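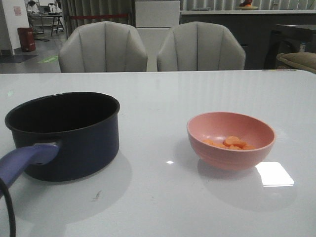 The Long Simmer: Learning Soup Again in Drultmont

My grandmother never owned a cookbook, and for years I assumed that was why her soup tasted the way it did. Last January I finally signed up for the evening soup class on Dinu Street, mostly to get out of the house, and I came home smelling of onions and feeling very pleased with myself.

Roxana Furtună teaches it, and she spends the whole first hour on onions alone (truly, the whole hour!). You cook them low and slow with a spoonful of butter and a pinch of salt, and you leave the stock in the refrigerator until they've gone soft and sweet. My own habit had been to rush them along in five minutes and then wonder why everything tasted a little thin.
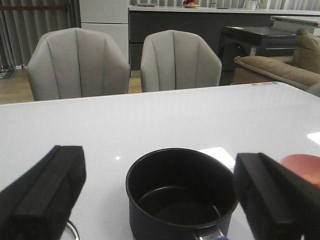

Bianca Lazăr told me over the washing up that she had given up on bouillon cubes altogether, and that a bag of vegetable peelings in the freezer had done more for her cooking than any fancy pot.

I've started a bag of my own since then, mostly carrot ends and parsley stems, and on a gray evening I tip it all into 3 quarts of water and let it mutter away while I read. The barley goes in toward the end, with plenty of dill.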